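Clerska Issues Corrective Update for Wrist Fault in Kitchen Handling Software

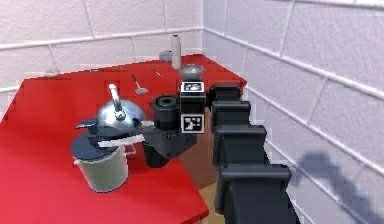 CIRNANCE, 01/11/2025 -- Clerska has released a corrective update to Driltedix, its control software for kitchen handling arms. The fault, reported in August, let the wrist keep rotating after a stop command when the gripper was near a pot lid.

Engineers reproduced it in 8 of 3,534 simulated runs. No injuries were reported. The update cuts motor torque on any stop command -- including during a lid grasp.

Operators at the Kelmendi site should keep arms powered down until the update is installed. A total of 1,160 units are affected.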